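Paint, patience and a stiff neck

Hello again, and happy June! I spent most of this month thinking about ceilings. I know, I know. But once you start looking up in other people's houses you can't stop, and I've now embarrassed myself at two dinners by asking the hosts what finish they used overhead. 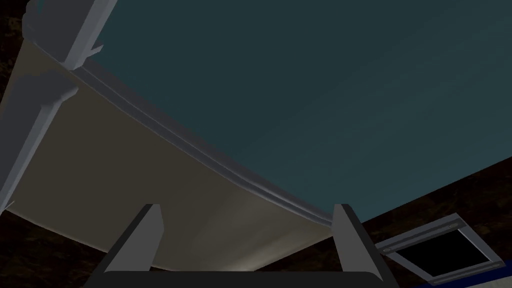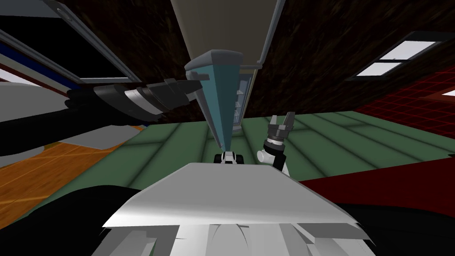
Looking up: teal with a grey rim in the first, dark brown with a cream beam in the second.

My own project was the back bedroom, which had been flat white for as long as we've lived here. I wanted a color with some weight to it. Abimbola Adebisi from the Marner paint counter talked me out of my first pick (a mustard, and she was very kind about it) and sent me home with a sample pot of a deep green called Qaisi. I painted a big square of it over the closet door and left it alone for 19 days, looking at it in morning light, lamp light and that gloomy stuff we get before a storm. By the end I loved it.

A few things I'd pass on. Buy the longer roller pole, even if you're tall. Paint the edges first and do them slowly, then roll toward the window. Wait the full 24 hours between coats! I waited until after supper on the first one and had to sand a patch the size of a dinner plate, with green dust in my hair and a husband asking if I was having fun.

I kept the walls pale and the trim paler, and the room feels cozier at night, which I'd hoped for. The whole thing came in under $300, counting the pole and a new drop cloth.

Next month it's the hallway, and I'm already leaning toward a pinkish clay color. If you've painted a ceiling something bold, write back and tell me what you used, because I'd love to print a few of your stories in the July letter.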